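Sugar and Soft Drinks at Break Time: A Survey of Students at Corunthorpe College

Food and Nutrition, Level 3 Project Report
Submitted in April

1. Introduction

The college canteen at Corunthorpe was refitted last year and the range of drinks on sale was widened. This project set out to learn what students drink during the morning break, how often they choose a sugary drink, and whether they read the label before buying. Cola was taken as the main case because it was the drink named most often in an early class discussion. 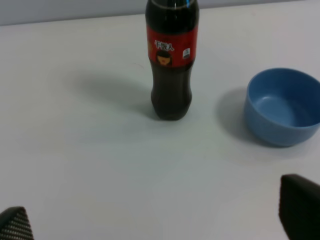

2. Method

A paper questionnaire of nine questions was handed out in the Cairns Building on a Tuesday, between 10.30 and 11.00. It was completed by 38 students. Four forms had missing answers and were set aside, which left 34 for study. Answers were entered into a Masterex spreadsheet and checked a second time against the forms.

Students were asked what they had drunk that morning, where they had bought it and why they had chosen it. They were also asked to estimate the amount of sugar in their usual drink, in teaspoons.

Permission was given by the course tutor. No names were collected.

3. Findings

Cola and other fizzy drinks were the most common choice, followed by water and then tea. Students who travelled in on the Govia coach service were more likely to have bought a drink before arriving, usually at the shop beside the stop.

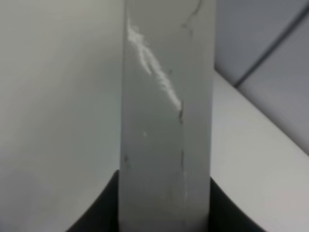

Price was the reason given most often. Taste came second, and health was mentioned by nine students, most of whom drank water. Several respondents wrote that the water fountain on the ground floor was slow and that there was often a queue.

Estimates of sugar content varied widely. Many students gave a figure for one serving when they were in the habit of finishing a large bottle over the day. The question should have stated the size of the drink, and this is a weakness in the design of the form.

4. Label reading

Few students said that they read the nutrition panel before buying. Those who did tended to look only at the calories. 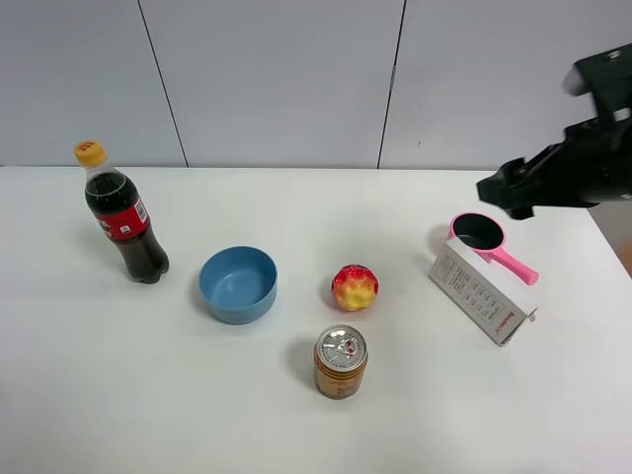
Figure 3. Bottle of cola with red label and screw cap.

5. Limits of the study

The sample was small and came from one building on one morning. Students who spend break outside were not reached. A second round in the winter term would show whether hot drinks take the place of cola in colder weather.

6. Recommendations

The canteen should display the sugar content of each drink beside its price. A second water fountain should be considered for the first floor, near the library entrance.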